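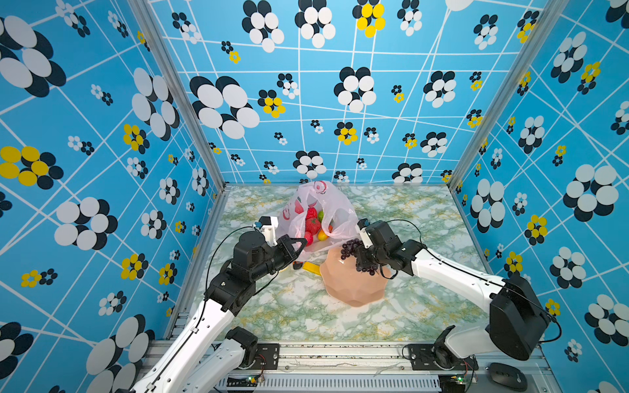 Chapter 4
Save Points: Where Games Let You Stop

Think back to the last game that kept you up too late. You told yourself you would play to the next save point and then go to bed. Then you got there, saved, saw a door you hadn't opened, and walked through it anyway. That small moment has a lot of design packed into it, and this chapter is about how it gets built!

In Chapter 3 we looked at difficulty and how a game decides what to ask of its player. Saving is the other half of that deal. A fight that costs you thirty seconds when you lose is a very different fight from one that costs you half an hour, even if the enemies, the room and the controls are exactly the same. Students are often surprised by this the first time they test it. Move the save point and the whole level changes its mood.

What you will work on in this chapter

You will learn the main ways games store progress, and the words designers use for them. You will map the saves in a level from a game you own. You will also place the checkpoints for a short level of your own, then watch someone else play it (the best part, and the most humbling). Keep your level sketch from Chapter 3 handy, as we'll be drawing all over it.

A few terms before we start

A save is any record of the player's progress that survives after the game is turned off. A checkpoint is a spot the game sends you back to when you fail. People use the two words as if they meant the same thing, and in many games one does the job of both, but it helps to keep them apart. Plenty of games have checkpoints that vanish the second you quit.

A manual save is one the player asks for. An autosave happens by itself, usually with a little spinning icon in a corner. A suspend save lets you stop anywhere but is erased when you come back, so you can put the game down for dinner without using it to undo a bad roll.

We will call the stretch of play between a failure and getting back to where you failed the walk back. You will see that phrase a lot. Long walks back can be thrilling or miserable, and the difference is often in what the player gets to do along the way.

The lantern problem

Our main case for this chapter is Murín, a side-scrolling adventure by the small studio Plodby. You play a lamplighter crossing a mountain range, and you save by lighting lanterns. It's a lovely idea. The lantern is part of the story, it lights up the path, and you can see the ones you've lit glowing behind you as you climb.

In the first playable version, the third mountain had 4 lanterns. Designer Jamila Samarakoon had put them at the prettiest spots on the route, which made sense on paper - who wouldn't want to rest by a waterfall? But the hardest jump in the game sat at the far end of a long ledge, and the nearest lantern was back down at the water. Players missed the jump, climbed the ledge, missed again, climbed again. In one round of testing, 17 players out of 20 put down the controller before reaching the top.

The team argued about the fix for most of March. Selvaraj Wijesinghe, who built the levels, wanted to make the jump easier. Samarakoon wanted to leave it alone, and she had a good argument: the players who made it were out of their chairs cheering. In the end they moved a single lantern to the foot of the last rock and kept the jump exactly as it was.

"I was sure it would feel cheap," Wijesinghe wrote in his design notes, dated Oct 26, 2022. "Then I watched my sister miss it eleven times in a row and laugh every time. Before, she quit after three."

Eleven tries and laughing! Read that note again when you get to Exercise 2. Each miss now cost her a few seconds, so she spent her time on the jump itself and got better at it.

A game that goes the other way

It would be easy to take from this that more saves are always better. Zendmont, a horror game we will study in the second half of the chapter, has one save room per floor and an elevator that takes its sweet time. Its lead designer, Aušra Ķēniņš, wanted players to feel their stomachs drop when they heard footsteps with an hour of unsaved progress behind them. Fans of the game adore this. They also trade stories about the runs they lost, in great detail, years later.

Both games know what they want the player to feel, and both place their saves to match. As you read, keep asking what a given save point does to your nerves.

Before you read on

Pick a game you know well and play one level with a notebook beside you. Each time the game saves, or sends you back, write down where you were and how you felt. One word is plenty: relieved, bored, cheated, safe. Bring the page to class, and we'll use it in Section 4.1, where we begin with the oldest kind of save, the password.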